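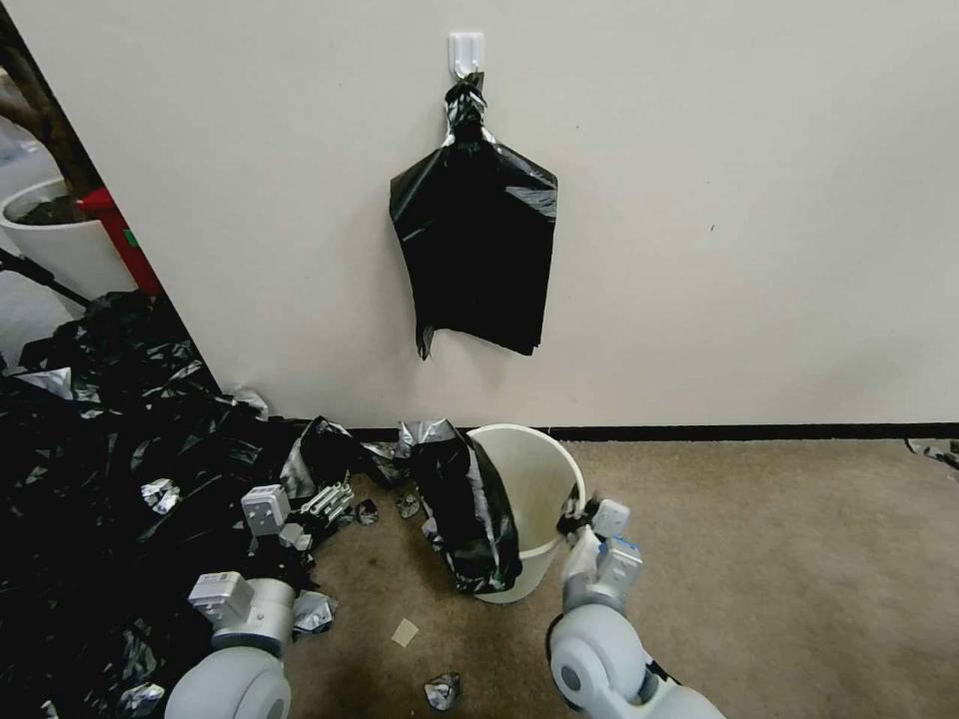 Zyanya Espinoza asked whether a site has to buy the whole setup up front or can start with a rental and decide later. You can rent first. Most of the questions we get are some version of that one, so the rest of this page is about money and planning for two-arm equipment on bin and bag work.

What does the rental cover?
The two arms, the grippers they ship with, the head camera, the controller and remote support during office hours. It does not cover bags, bins, hooks, or changes to your building. The minimum term is 90 days. If you buy before the term ends, the rent already paid comes off the purchase price.

Can I get a price without a site visit?
You can get a range. A firm quote needs a visit or a video walk-through. We look at floor type, outlet locations, and how much clear floor there is where the bins stand. Please have the walk-through done at the time of day when the work would normally happen. A room that looks roomy at 7 a.m. can be full of carts by lunch.

What should I budget besides the machine?
Plan for $600 in small site items. That covers wall hooks, spare bins, cable covers and a lockable cabinet for the controller. Freight and installation are on separate lines in the quote. Add staff time as well. Someone on your side has to be there for setup and should expect to lose most of the day to it.

Do I need special bins or bags?
No, but settle on one size of each before setup. Thin black bags fold, cling and shine under ceiling lights, and every new size or color means more setup time. If your purchasing department switches suppliers every quarter, tell us before the quote goes out – it changes the support line more than anything else on the sheet.

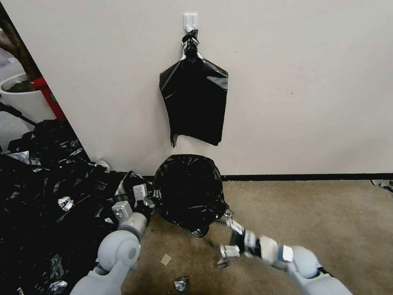
Bag work on carpet: one bag on the wall hook, a filled one on the floor under it.

Where should the supplies go?
Within reach of both arms, and in the same place every shift. Stick-on hooks are fine for a rental. If you go on to buy, ask your building people about screw-in ones. Leave a clear patch of floor for bags waiting to be moved and write it on the floor plan, or somebody will park a chair there.

Is carpet a problem?
Carpet is fine for this kind of work. Small scraps are a separate matter. The standard grippers are meant for bags and bins, so don't cut your vacuuming hours from the budget.

How many people does it take to run?
One trained operator per shift, who may do other work nearby. Training takes 3 sessions and is included for the first two operators. Extra operators are charged per person. Train a backup at the start. It costs less than having the trainer come back.

Which spare parts should I order?
Finger pads first. We suggest a pack of 10 with the initial order, then reorder when you open the last few. Spare grippers are worth having if you run more than one shift. Arm joints are covered by the service plan and you do not need to stock them.

What is the difference between the Jin and Flakine plans?
Jin is parts and remote support. Flakine adds on-site repair and a loaner while yours is out. Sites within driving distance of our Dandside depot usually do well enough with Jin. You can move up a plan at any time, and down only at renewal.

When should I put the order in?
If your budget year closes in March, ask for the quote well before the new year. Purchase orders received by noon on Friday go into the next week's build schedule.

Who do I contact?
Tihomir Shehu handles quotes and rentals at Sosex. For service plans and spare parts, ask for Qiuyue Tang. Include your floor plan if you have one – a hand sketch with measurements is fine.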